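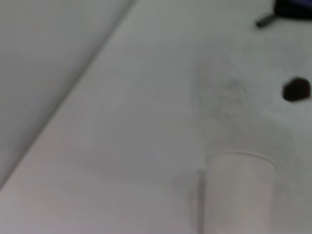 From: Relu Cozma
To: Stukell hall list
Re: Coffee on the white tables, again

Dear all,

I meant to answer Eva's message last night and then fell asleep in the chair with my shoes on, so please forgive the delay. I'll put her note in again for anyone who deleted it:

> Hello everybody,
> Does anyone have a good way of getting coffee off the white
> tables? We've got them out for the book sale on 11th October and
> two of them have gray patches in the middle that won't shift with
> a damp cloth. Mocanu thinks they should all have tablecloths and
> be done with it, but we'd need 15 and I can find four. Also, are
> we going back to mugs or staying with paper cups?
> Eva

Well, Eva, I have wiped a great many tables in my life (my aunt had a lunch counter in Dratilley, and I was put to work there as soon as I could see over it!), so let me tell you what she taught me, and you can take or leave whatever you like.

A fresh spill is the easy one. Fold your cloth in four, lay it flat on top of the puddle and leave it alone while you count to ten. Don't rub! Everybody wants to rub, I still want to rub, and all you get is a thin brown film over three times as much table. Lift it, turn to a dry side, lay it down again. After that a drop of dish soap in warm water, then plain water, then dry it off.

Microfiber is the thing for this, the soft kind with a bit of fuzz to it. I like the ones with a loop on the corner, which can go up on a hook to dry and don't end up in a sour little heap behind the faucet. A purple one is good too, for the simple reason that you can find it again on a white table. My aunt used old flour sacks, and they were wonderful, but I don't know where you'd get a flour sack now.

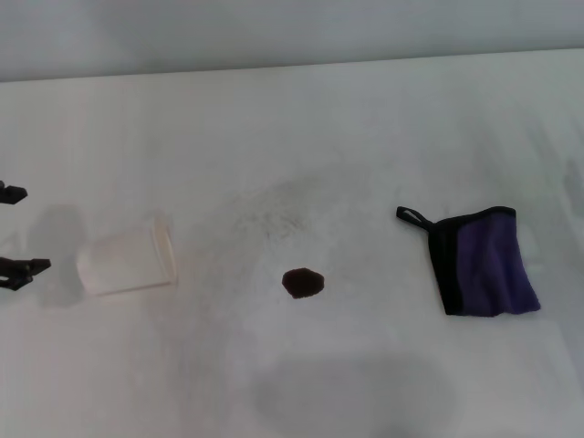
As for the gray patches, I don't believe those are coffee at all, or not mostly. I think they're scuffs and general grime that has worked its way into the finish from boxes being dragged across. Try baking soda mixed with water until it's like toothpaste, spread it on, go and have a chat with somebody, and come back in 15 minutes. Wipe gently in circles and rinse well, or it dries chalky. Do a corner first in case it dulls the shine. I did 18 tables that way in September, and most came up nicely, though a couple still look a bit cloudy if the light is low.

On cups, I'm for staying with paper, at least for the sale. I know they tip over if you so much as breathe on them, particularly once they're nearly empty, but we have a box of 1,000 in the back closet and have used maybe 300. Fill them a little over halfway and keep them away from the edge where people lean in with their sleeves. Mugs are nicer to drink from, I agree with Mocanu there, but I remember who washed them last time and so do my hands.

I can bring six cloths and the big tub of baking soda. Eva, is the key still with you?

Warmly,
Relu

Comments (3)

stukell_reader: We tried the paste this morning and it took two goes, but the worst table is much better. Thank you Relu!

Eva: Yes, I have the key. Please bring the cloths. I'll bring cake.

Pat from Dratilley: I remember that lunch counter. Best pie in town.

This site uses cookies to remember your settings. Accept | Manage choices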